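**Unit 6: Planning a guided walking tour** (handout, Events and Local Leisure)

A free walk should last one hour and stop no more than 10 times. Read the Jesville harbor route before class and mark where a group of 40 would block the sidewalk.
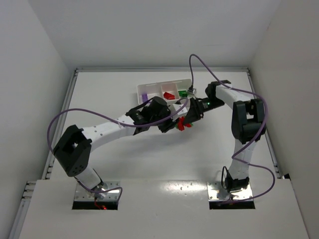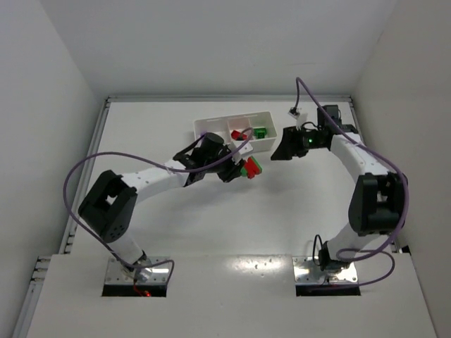
The meeting point matters more than the route. Choose one spot with a clear landmark and print it on every listing - "near the theater" is too vague. When you sketch the space, draw its limits first, the way the white walls bound the work surface in both pictures, then add people. Leave room for late arrivals.

Listing order: title, start time, place, price, contact. Danica Tomić's sample listing is in the October folder.

Bring your draft to Room 421.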